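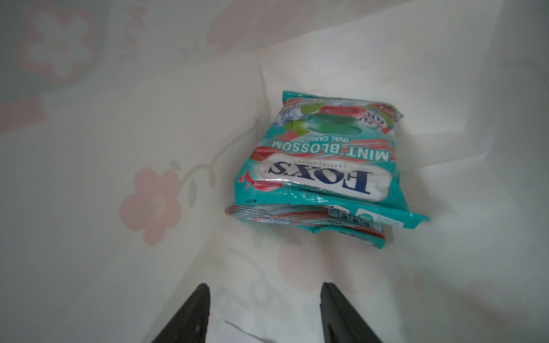 Mowat College open day: the packing robots

Sep 23, 2024

I went for the Teto project, which the program promised would "take over the checkout." Students in the Nomden workshop have two arms on a rail bagging candy. Fox's, mostly, Mint Blossom among them. One student told me they'd been at it since August and had 40 good runs to train on. I asked how many bad ones. He'd have to check.

I stayed for 10 tries. The best took 58 seconds for one packet, and my local store manages a full cart in less. The arms also work on a marble-patterned floor between plain tiled walls, with light packets and a bag somebody has already opened for them. What happens with eggs? Next semester, apparently.
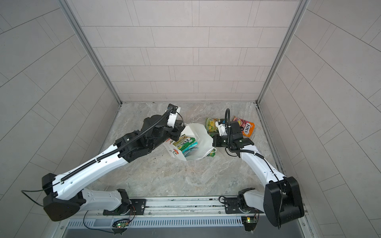 The Teto arms with two packets in the bag and two more on the floor behind.

The poster gave the parts budget as $2,075, and I'd like to know what that leaves out. To be fair, the students answered every question I had and one showed me the wiring without being asked. The Clollodik team across the hall had a line out the door, so I skipped it. Parking in Lot C was free until noon.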